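Home | Reviews | Artists | Back Issues | About | Contact

Filed under: About the site

About Villitz

Villitz is a review site for comics and graphic novels. Mogens Kjærgaard started it in February 2011 as a list of books he had read. Rungnapa Noiphan joined the next year and now edits most of what goes up.

We post four reviews a week. Most are of small press books and European albums in translation, with some older superhero runs mixed in. Each one is written by a person who read the whole book. We don't give stars or scores. If we got a copy from the publisher, the review says so in the first line.

The print side is called Andell. It is a black and white anthology, 62 pages an issue, and we run 395 copies of each. Issues one through three are sold out. Contributors get a flat fee of $100 and keep all rights to their work.

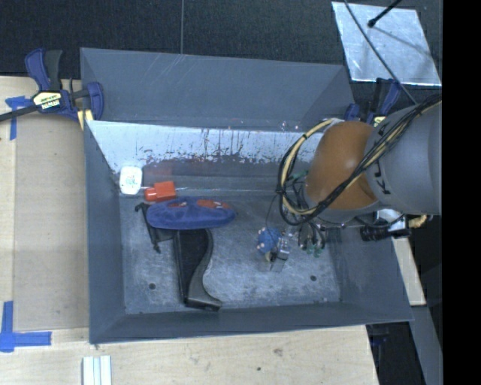
Gray bin, clamped at the rear corners.

Submissions for the next Andell are open until the end of the year. Send finished pages or a short script with sample art. We read everything but we are slow, so please wait two months before writing to ask. We do not take prose, and we can't match writers with artists.

Page last updated Saturday, August 3, 2019

Recent reviews
Zedthorpe, Book Two
The Piras Letters
Lettering by Hand: Three New Minicomics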